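Decorating a display cake with candles

A display cake is a fake one, made to sit in a shop window or on a party table all day without spoiling. Most come with the icing and fruit already fixed on, so the only work left is putting in the candles. It doesn't take long, but it is easy to mark the top if you rush.

What you need

A display cake. The Skollis range has a few sizes, and the smallest is plenty for a side table.
A round white plate, a little wider than the cake.
Thin candles. The Clindetti box (item 751) holds more than you will use.
A mat or board to work on, in a colour you can see dropped candles against.
A box with a lid for the spares.

Setting up

Lay the mat flat and put the plate in the middle of it. Stand the cake on the plate and turn it until the side you like best faces you. Put any loose berries on the plate now, while there is nothing tall in the way. Keep the spare candles to one side, where your sleeve won't catch them.

Putting the candles in

Hold each candle low down, close to the end that goes into the cake. Thin ones bend or snap if you push from the top. Pick a spot clear of the strawberry and the leaves, press straight down and let go slowly. If it leans, take it out and use the same hole again.

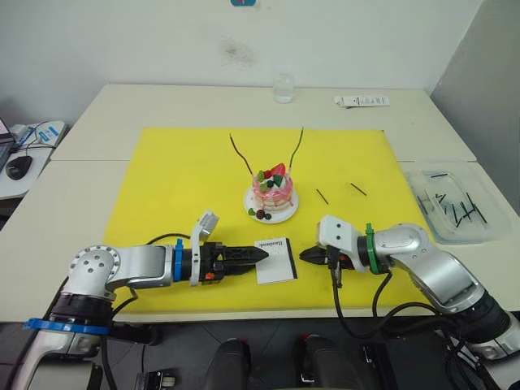
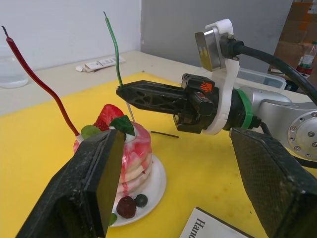
Two candles are enough for a small cake. They can stand straight or lean apart, but decide which before you start, as every extra hole shows. For a larger one, such as the Markeck 800, work from the back to the front so you aren't reaching over candles you have already placed.

If a hole has become too wide, put a pea-sized bit of white tack on the end of the candle and try again. Wei sell a clear putty that does the same job and shows less on pale icing.

Never light candles on a display cake. Many are made of foam or plastic and will melt or catch fire.

Storing it

Take the candles out before you put the cake away. Dust the tiers with a soft, dry paintbrush and keep the cake in a box out of the sun, as pink icing fades first.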